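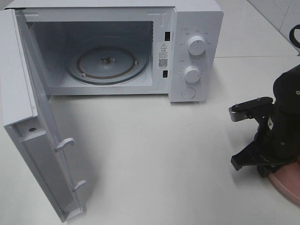
Working Rules for Arm and Microwave Stations

Kollcombe shared bench guide, revised July 2023

These rules cover any bench where a tabletop arm opens, closes, loads or operates a countertop microwave. They replace the appliance section of the old general bench guide. The rest of that guide still applies, including the parts on clothing, hair and working alone.

Read the whole page before your first session. After that, use the start and finish steps as a checklist.

Before you place anything

Decide what the task needs from the oven. Most of our tasks use only the door, the dials and the turntable. For those tasks the oven stays unplugged, with the plug laid where the operator can see it. A task that needs the oven to heat something is a powered task and has its own section further down.

Write the decision on the station sheet (form 3739) before the arm is switched on. If the plan changes during the session, stop, change the sheet, and start again from the top of the checklist.

Use an oven that has not been modified. Do not tape over, remove or bypass a latch, and do not push anything into the latch slots to make the oven think the door is shut. The hooks on the door and the slots on the front of the body are part of the door safety system. An oven with a cracked hook, a bent door or a loose hinge is not repaired at the bench. Tag it and take it to the stores shelf.

Do not cover or peel off the maker's warning label. If it is in a language you do not read, ask for the translated copy kept with the station sheet.

Placing the oven and the arm

1. Clear the tabletop. Tools, cups, phones and spare fasteners go on the cart.

2. Set the oven down with all its feet on the table. Open the door by hand to its full swing. The whole path of the door must be over the table or over free space, and it must not touch the arm at rest.

3. Check the ventilation gap given in the oven's manual. Measure it on every side the manual lists. Sliding the oven back against a wall to gain reach is a common mistake.

4. Stop the oven from sliding. A light oven will move when the arm pulls on the door or presses the release button. Use low stops at the base or a grip mat. Do not drill into the case, and do not put straps across the vents.

5. Fix the arm's base to the table and try to rock it by hand. If it moves at all, fix it again.

6. Place the arm so it can reach the door edge, the dials and the release button without passing through the space where the operator stands. With an oven that has its controls on the right, the right-hand side usually works well. The door swings away to the left and the arm keeps a clear line to the controls.

7. Route the cable. Move the arm slowly through every pose in the task and watch the cable the entire time. It should never go tight, rub on the case, or hang in the path of the door. A loop above the arm is fine if it stays above the arm in every pose.

Setting limits

Set these in the controller, not in the task program. A task program gets copied and edited, and limits that live in it get lost.

Speed. Use the slow setting for all contact with the door and the controls. The fast setting is allowed only for moves in open space, after the task has been signed off.

Force. Find the smallest force that opens the door reliably, then add a small margin. Start low and work up. If the door will not open at the limit on the sheet, do not raise the limit. Check the latch and the grip point first.

Workspace. Draw the boundary so that the arm cannot reach past the front of the table. Add a keep-out zone around the inside walls of the oven, the vent grille and the door glass or inner face. The gripper may enter the cavity only through a marked entry zone in the middle of the opening.

Dials. A dial has end stops. Program the turn so the gripper lets go before the stop, and set a torque limit on the wrist in case it does not. Timer dials may turn back by themselves once released, so do not assume a dial is where the arm left it.

Door work

The door is where most of our damage reports come from. Nearly all of them describe the same thing: the arm pulled in a straight line while the door moved in an arc.

Teach the opening move in short steps that follow the arc. Let the gripper rotate with the door edge, or use an open-jaw push on the inner face once the latch is free. Pulling on the latch hooks is not allowed. They look like a handy grip point, and they snap.

To close the door, push on the outer face near the free edge. Keep the push level with the middle of the door. Back off as soon as the hooks seat. Before closing, the gripper must be fully outside the opening, and the program must check this from the arm's own position reading. A camera check may be added but does not replace it.

Inspect the hooks, hinge and door seal every 3000 door cycles, and after any collision. The controller keeps the cycle count. Write it on the sheet at the end of each session, and carry it over when an arm is moved to a different oven.

Turntable work

The plate, the roller ring and the drive hub must be seated before the task begins. Turn the plate by hand. It should run without catching.

If the task has the arm lift the plate, use padded fingers. Bare metal at the fingertip will chip glass, and screw heads near the tip are worse than the tip itself. Varier finger pads fit the standard jaws. Stovico pads are thicker and need the jaw opening taught again. Whichever you use, note it on the sheet.

A chipped plate is thrown out, even if the chip is small. Stop the arm before you collect any pieces.

Powered tasks

A powered task needs 2 trained people at the bench, one at the stop button and one watching the oven. It also needs the following.

The outlet is switched, and the switch can be reached without leaning across the table.

There is always a load in the oven when it heats. The usual load is water in a microwave-safe cup. Never heat an empty cavity.

No part of the gripper, no pad, no marker and no fastener is left inside. Look for yourself before the door closes. Loose screws from the gripper count here, so check them before each run.

The arm moves back to its parked position and stays there while the oven is heating.

Heated liquid is never carried by the arm over a person, a cable or the controller. Let it stand before the door is opened by the arm.

Starting a session

Check that the sheet is filled in and matches the plug. Press the stop button and confirm that the arm will not move, then release it. Run the task once at slow speed with your hand on the stop button. Step back behind the floor line before changing speed.

During the session

Hands stay off the table while the arm is enabled. If something needs to be moved, even a plate that is slightly off center, press stop first. Pausing the program does not count as a stop. A paused arm can resume from the remote console, and this happened on the Tawhiri bench in December while someone was reaching into an oven. The person was not hurt.

Stop at once if the oven shifts, the door sounds different, a cable catches, or the arm reports a force fault. After 4 force faults in one session the task is closed for the day and the log goes to the bench lead.

Finishing

1. Open the jaws and move the arm to its parked position.

2. Disable the arm and press the stop button.

3. Unplug the oven if it was plugged in.

4. Check the hooks, door edge, plate and controls for new marks.

5. Wipe the cavity and the fingertips. Leave the door closed.

6. Fill in the cycle count, faults and any damage on the sheet, and clip it to the station.

Requests for an exception to any of these rules go in writing to the bench lead before the session. Exceptions cover one task on one station and end when the station is taken down.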